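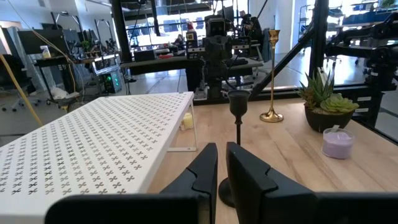

Black candlestick and white shelf riser on a wooden tabletop

Children's Book Writers Board > Middle Grade > Chapter length in nonfiction

jduan_writes
I'm working on a middle grade book about lighthouse keepers and I keep getting stuck on chapter length. My chapters run from 1425 words up to 2906. My critique partner says the long one has to be split. Is there a normal range, or do editors not care as long as the reading level is right?

Lokthorpe
Editors care, but they care about the total first. Mine has never sent back a single chapter for length. She has sent back a whole manuscript for it.

chenxi_c
I'd split it. I teach fifth grade and read aloud after lunch. 2906 words is more than one sitting for my class, and if there's no stopping place in the middle I have to make one up. The kids lose the thread by the next day.

Lokthorpe
Most copies aren't read aloud in a classroom though. A kid reading alone stops wherever they want.

chenxi_c
Some do. Plenty of mine won't put a book down until the chapter ends, and if they flip ahead and see a lot of pages left they don't start it. Short chapters get picked up more in my room. I can only speak for my room.

Baoshan Han
What is in the long chapter? If it's one keeper and one storm I would leave it alone and add subheads. If it's two keepers you have two chapters and you know it already.

jduan_writes
It's one keeper, but it covers her childhood, the job, and then the October storm. The storm is over half of it.

Baoshan Han
Then start with the storm and cut the childhood down to a paragraph or two. I did that with my canal book. I was attached to the childhood pages and I don't miss them now.

zengreader
Disagree with cutting the childhood. Readers that age want to know what the person was like as a kid. It's the first thing they ask me on school visits. Put it in a sidebar if it slows things down.

Baoshan Han
Sidebars are fine until the designer has to fit them. Check with your publisher before you write 20 of them.

Lokthorpe
Agree on that one. Mine were capped at 90 words each and I found out after I'd drafted them all.

jduan_writes
No publisher yet, so nobody to ask. I'm going to try the storm first and move the childhood into a short sidebar. The 1425 one stays as it is. I have a draft swap on 11th April and will post what they say.

chenxi_c
Please do. And leave a line break in the storm somewhere - for those of us reading it out loud.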